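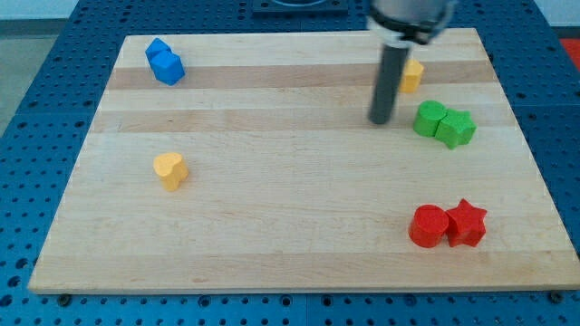
Maple cutting board on a blue perforated work table.

I've been putting off writing about the Farkstead board oil because I wanted to get through a whole jar first. Well, the jar is empty, so no more excuses!

First, a bit of background. I own too many wooden kitchen things. Boards, spoons, a salad bowl I bought on vacation and have to keep hiding from the dishwasher people in my family (you know who you are). For years I used plain mineral oil from the drugstore and it was fine. Cheap, no smell, soaks right in. But it never seemed to last more than a couple of weeks, and Shirley Paquette at my Friday knitting group kept going on about this stuff, which is mineral oil and beeswax mixed into a soft paste. She finally just handed me the order page on her phone.

It comes in a squat jar with a metal lid. The paste is pale yellow and about as firm as cold butter, so in October, with my kitchen the way it is, I had to stand the jar in a bowl of hot water before I could scoop any out. Once it's soft it goes on beautifully. I rub it in with an old T-shirt, leave it overnight and buff it in the morning while the coffee is going. Water beads up on my everyday board for a good month afterward, and the spoons have lost that fuzzy feeling they get.

The smell is honey, mostly, and it fades by the second day. My sister thinks it's too strong. I like it — I may have sniffed the jar more than I needed to.

Now the things I'm less happy with. The lid gets greasy and then you can't get a grip on it, so keep a rubber glove handy. If you put on too much, the board stays tacky and picks up every bit of lint in the house. I did that to the salad bowl and had to wipe it down three times. And the directions are printed so small that I needed my husband's reading glasses on top of my own.

I also tried the Drimel oil that everyone seems to recommend. It's thinner, it soaks in faster and it's nicer on skinny things like spoons, but on a big board I was back to re-oiling every two weeks.

Would I buy the Farkstead again? Yes, and I already have, the bigger jar this time. Four stars, and I'm taking the last one off for that lid.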